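Grade the log, then the demo

The robotics elective at Stevavel ends with a block-lining task, and the rules give 70 percent of the mark to the final demo. I think that is too much. A row of five blocks set edge to edge looks finished and says little about how a team got there.

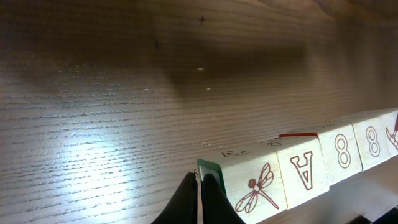
What the log shows

Last term the Clilo team made 200 attempts and wrote up 32 of them. Their notes on glare off the tabletop were more useful to the next class than any score.

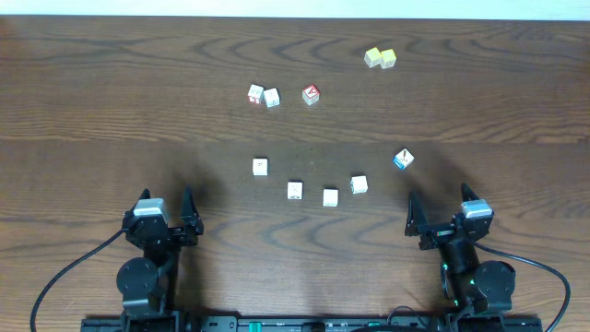 Scattered starts should count for more as well. A team that practices from one layout is tuning to that layout — the Morora rules already ask for a new one each run. I would cut the demo to 26 percent and grade the log first.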